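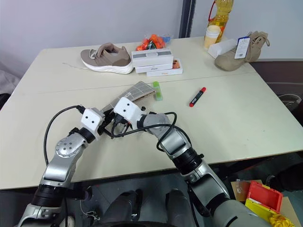 Burkholm Public Library: Meeting Room Reservations
Frequently Asked Questions

Who may reserve a room?
Any adult holding a valid Burkholm library card may reserve a room. Groups need only one cardholder, who is responsible for the booking.

How far in advance may I book?
Reservations are accepted up to 30 days ahead. Requests for the fall term open on 9th July.

Is there a fee?
Nonprofit groups are not charged. Commercial users should consult the fee schedule at the front desk.

How long may a group stay?
Each booking is limited to 2 hours. It may be extended on the day if no other group is waiting.

What is the difference between the Plamel Room and the Mwakalinga Room?
The Plamel Room seats 8 and is intended for study and small meetings. The Mwakalinga Room is larger and has a projector screen.

May food be served?
Cold food and covered drinks are permitted. Cooking is not.

How do I cancel?
Please call extension 1194 or write to Matěj Paulík, Room Reservations. Groups that repeatedly fail to attend may lose booking privileges.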